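Posted 6/26/21 by Pravetti Parcel Notes

Thread on mailing squeeze bottles in plastic bags. I send a lot of small orders out of Naltdale and bottles are the item I get asked about most, so I'm putting it all in one place.

First, the bottle. A soft squeeze bottle travels better than a hard one. It gives a little when something heavy lands on it. The weak spot is the cap end. Nearly every leak I've had a complaint about came from there.

Check that the cap is fully down before you do anything else. Turn it until it stops, then hold the bottle upside down over the sink and squeeze gently. If you see a bead at the tip, it isn't ready to pack.

Next, a strip of tape over the cap. Not the wide packing kind, it leaves a mess on the plastic. I use the narrow stuff and fold one end under so the customer has a tab to pull.

I wipe each bottle down before it goes in. A dry cloth is enough most days. If the label has a lifted corner I press it flat with my thumb and leave it. Glue makes it worse.

Labels matter more than I used to think. A wraparound label can pick up scratches from the next bottle if they rub together for four days in a truck. Put a sheet of paper between them.
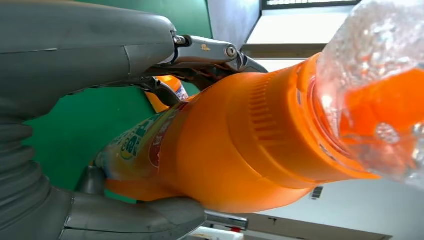

One reply says I'm overdoing it and that a bottle with a ridged band near the shoulder will hold itself still if you just roll the bag tight.

I tried rolling tight for most of March. It works for one bottle. With two, they slide past each other and one ends up pushing on the other one's cap. I went back to paper.

Same person asked how many orders this is based on. I keep a notebook. My bottle orders are at 2079 as of this week, and 19 of those came back to me as leaks. Most of the 19 were from before I started taping caps.

On to bags. I buy the yellow plastic mailers from Lumesau, 1000 at a time. That sounds like a lot but they stack flat and the price per bag drops enough to matter. Smaller packs are fine if you're only sending things now and then.

Yellow has one thing going for it – people find it on the porch. I've had fewer "never arrived" messages than I did with gray.

The bags do crease. If they've been stored folded, lay one out and run your forearm over it before you fill it. A crease across the flap keeps the adhesive from sticking all the way along, and the corner lifts.

If a corner does lift, tape over the whole flap. A little patch on the corner will peel. Go edge to edge and press from the middle out.

Don't reuse a mailer that has torn at the flap. I know it's tempting. Cut the rest of it up for wrapping and take a new one.

Work surface. I like a mat on the table. Bottles don't roll as much on it and you can see bits of tape and clear plastic against a solid color. On a white tabletop I lose clear caps constantly.

Lay everything out before you start. Bottles on their sides, caps pointing the same way, bag within reach. If the caps all point one way you can tell quickly that they're all there. 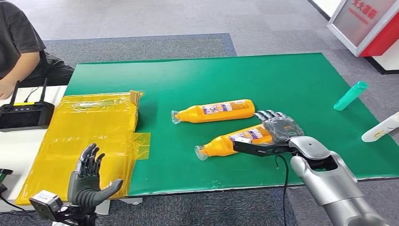
Two orange bottles on the green mat, yellow mailer at the left.

Order of packing, for two bottles: paper around the first, paper around the second, then lay them side by side with caps at opposite ends. Cap to base. That way neither cap has another cap to knock against.

Put the pair in a small clear bag before the mailer. This is for the leak you didn't prevent. The customer gets one messy bag and the address label stays readable.

Push the air out before you seal. Lay your palm flat at the bottom and move it up to the flap. A puffed bag gets squashed later by something else and that's when seams go.

Address label goes on the smooth side, away from the flap. I write the order number on the bag in marker as well – labels fall off in heat and I'd like some chance of getting the parcel back.

For anything over two bottles I switch to a box. I had a customer in Cairns who wanted six in a mailer to save on postage. I sent them in a box and split the difference with them.

Time. I can do 40 bottle orders in an afternoon if the paper is cut ahead. If I'm cutting as I go it's a lot less. Cut the paper the night before.

Things I've stopped using: rubber bands (they snap), newspaper (ink on the labels), and those foam sleeves, which were nice but took up a whole shelf.

Somebody asked about cold weather. I don't do anything different, except I let the mailers sit indoors overnight before I use them. The adhesive is stiff when it's been in the garage.

Last one for today. I still owe you all the postage chart for heavier parcels. The rates I have written down are old, so I'm going to redo it before I post it.

Filed under: Packing & Shipping, Small Orders, Supplies

Contact | © 2021 Pravetti Parcel Notes, Naltdale | Back to top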